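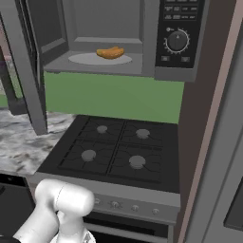
4.2 Where the microwave episodes go wrong

I'll start with the task that ate most of my July. Of the kitchen tasks in our Ziserard suite, the microwave one looked the easiest on paper. The policy has to open the door, get a piece of food onto the turntable, close the door and press the start button. We gave it 500 simulated demonstrations, the same number as every other task, and I fully expected to write two sentences here and move on to the drawers. No such luck!

The baseline policy (the one from Section 3, with no changes at all) closed the door in 11 of 30 test kitchens. That's bad, and what bothered me more was that our first-pass scoring couldn't say why. It only checks the final state: door closed, food inside, appliance on. A run that never touches the door and a run that does everything except press the button both come back as a zero. So Chibuzor Mohammed and I spent a long Saturday replaying all the failed runs and sorting them by hand, arguing over the unclear ones until we agreed or got hungry.

Most of the failures happen with the food already in place. Figure 4 has the kind of state I mean: the door is open, the food item is sitting on the turntable plate, and the arm is down at the lower left, in front of the stove. From there a person would just push the door shut. Our policy tends to hover. It drifts a little toward the stove knobs, comes back, drifts again, and keeps that up until the clock runs out. We started calling this "parking" and the name stuck, so I'm using it in the tables too.

Why does it park? My best guess has to do with the door itself. In a layout like the one in Figure 4, where the microwave hangs over the stovetop and the door swings out to the left, an open door takes up a big chunk of the view and it's mostly one flat gray panel. There's very little on it for the vision encoder to grab onto. The demonstrations don't help much either. The scripted expert pauses between placing the food and reaching for the door (it's replanning), and those pauses are all recorded as "stay where you are." A policy that copies them faithfully has learned to stay where it is. I'm a bit embarrassed by how long it took me to look at the action histograms, where the pile of near-zero actions is impossible to miss.

Sille Riis suggested the fix we ended up using, which we call Brunda in the rest of the paper. We cut the replanning pauses out of the demonstrations, and we add a small stage label to the policy's input, predicted from the last 7 observations. The label tells the policy which part of the task it's in: opening, placing, closing or pressing. We don't hand it the true stage at test time, so it can be wrong, and sometimes it is. With both changes, the door gets closed in 23 of the same 30 kitchens.

I wanted to know which half was doing the work, so we ran them separately. Trimming the pauses alone gets us to 19. The stage label alone gets us to 14, which surprised me, given how much time I'd put into it. I'd read these numbers with some care. Thirty kitchens is a small test set, and I wouldn't bet my lunch on a gap of two or three. The jump from the baseline to the full method seems safe enough to me.

What's left over is a different sort of problem. In five of the seven remaining failures the arm does go for the door, but it comes in from the wrong side and pushes it farther open. The other two are stage label mistakes, where the model decides it's still placing and goes back for the food. We tried adding a second camera view for the first group and saw no change, though we only tried one mounting position and I'd like to go back to that.

One last note on scoring. All numbers in this section are for door closing only. Button pressing is reported separately in Section 4.3, since the control panels vary a lot between kitchens and lumping the two together hid the effect I've been describing.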